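In defense of the jar on the table

My neighbor Bouchra Badawi bought a drawer organizer in April. It has 14 compartments and came from Kulico, and she was so pleased with it that she called me to come and look. Everything in her kitchen now sleeps in its own small bed. I said it was beautiful, and I meant it. Then we sat down to eat, and she stood up 4 times, one time for spoons, one time for a knife, and two times for things I do not remember.

I want to write a few words for the other system, which is older and looks less nice in a catalog. I mean the jar that stands on the table.

In my parents' home everything for eating was on the table or one arm away from it. The glasses were turned upside down on a tray. The spoons stood in a tin that had held coffee. When I moved to this country and rented my first apartment, I was told by a kind person that this looks like a cafeteria. I was ashamed, and I put all in drawers. For five years I lived with drawers. I did not cook better and I did not feel more orderly. I only opened and closed.

Now I have come back to my first opinion. A thing you use at every meal should stand where the meal is. For chopsticks this is even more true than for forks. A fork lies quietly in a drawer, but chopsticks roll, they cross each other, and you must search for two of the same length while the noodles become soft. In a glass jar you see the ends, you take two, and you are finished. Any jar will do if it is heavy enough at the bottom. The one that had pickles in it is as good as the one from Tastby, which costs as much as a lunch.

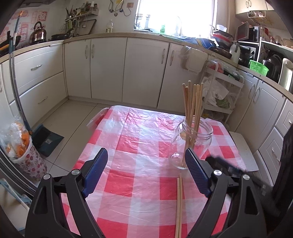
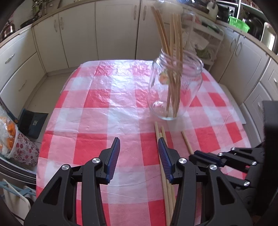 A jar of sticks on a checkered cloth, and some sticks still lying beside it.

People who like drawers will say that a jar collects dust and kitchen grease. This is a fair argument and I will not hide from it. I wash my jar when I wash the chopsticks, and before they go back inside I let both dry completely, because wooden ones that stand in a little water will turn gray at the ends and begin to smell. If you own thirty pairs and use two of them, the rest will get dusty, this is certain. But then your trouble is the thirty pairs. We are 4 persons at home and we keep 6 pairs in the jar, so each pair comes out often. The others are in a bag in the cupboard, for guests.

They will also say it looks messy. Here I think we have learned something strange from stores. A kitchen in a Pidico showroom has nothing on the counter except one lemon. I have never met a family who eats like this. A plastic tablecloth with a few creases, a kettle left near the stove, a broom leaning on a cabinet: to me these are signs that somebody cooks, and they do not need an excuse.

I am not against tidying. I tidy every evening, and my children know it well. With the jar they can help, even the small one, who cannot reach the upper cupboards and pinches her fingers in the drawers. She puts the chopsticks in one by one, very seriously, and sometimes she takes them all out and starts again. It is slow. I let her do it while I wipe the other half of the table.

Last week I bought a second jar, at the Abdelaziz grocery on our corner, with olives in it. We are still eating the olives. When it is empty I will wash off the label and bring it to Bouchra, and she can decide if there is a compartment for it.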